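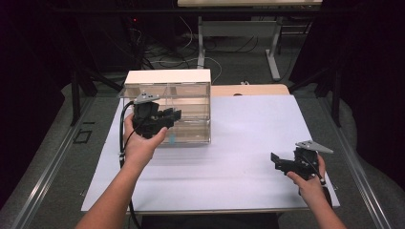
*A hand-held gripper in each hand and a clear plastic box to work on, at Rokasby.*

I'd been in the building for all of five minutes before Jennylyn Maglaya had me holding a pair of grippers. "You'll ask better questions once your wrists ache," she said, and she had a point. They're lighter than I'd guessed, but you do start to notice them after a while!

Jennylyn looks after data collection at Rokasby, where a small team spends its days doing little jobs by hand so that a learning system can pick up how they're done. Opening boxes, moving things from one spot to another, that sort of thing. Each go is called an episode, and the project she's on now, Venow, needs 3,000 of them. When I visited they had around 700.

"People hear that number and think we must be nearly mad," she told me over a very strong tea. "But a good episode is short. It's the resetting that eats your day — putting everything back, only a bit differently each time."

I asked why differently. Surely you'd want it neat?

"That was my first mistake," she said, laughing. "I lined the box up in the same place for a whole morning. Lovely tidy data. Then we trained on it and the thing was hopeless as soon as I nudged the box over." Now she has a sheet of starting positions on a clipboard (27 of them, all in her own handwriting) and works down it in whatever order she fancies.

What I hadn't expected was how much she cares about the fumbles. If she drops something and picks it up again, she keeps it. If she stops to scratch her nose, it goes in the bin. "A slip and a recovery, I want the model to see that. Me wandering off in my head, no thanks."

Using two hands is harder than it sounds. My right gripper kept charging in before the left had got hold of anything, and I managed two episodes she was willing to save. She did mine slowly afterwards, to show me, talking under her breath the whole time: hold, wait, now the other one.

Before Rokasby she packed orders at Anberg, and she reckons it was decent training. "You learn what your hands do when you're not bossing them about."

The Venow set should be finished in November. After that she'd like to try cloth, which she described as "a nightmare, I can't wait".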